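Home | Workshop Tips | Kitchen Rigs | Contact

September - by Hiếu Lý

Teaching by remote control: notes for a toy kitchen bench

Keep each demonstration short. One pan, one move, one release. At Itside we record 25 runs of a task before changing anything on the counter, then discard the ones with a hesitation longer than 2 seconds.

Strap the cables to the arm before the first run. Leave enough slack at the wrist for a full turn, and move the joints through their range by remote to check that the bundle does not pull. Approach the sink from above - the rim catches gripper fingers on a low sideways path.
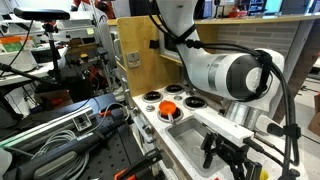
Should the arm be guided by hand or by remote?
Guide it by hand for slow contact work such as turning a knob. Use the remote for anything the cameras must see, so that the operator's arms stay out of view.

Start the pan in a different spot on each run, and turn the handle as well. A policy trained on one handle angle will reach for that angle every time. Mark 6 start positions on paper, not on the counter, where tape becomes a cue.

Save the gripper width with the joint angles. Old Trindov log files omit it, and those runs have to be recorded again.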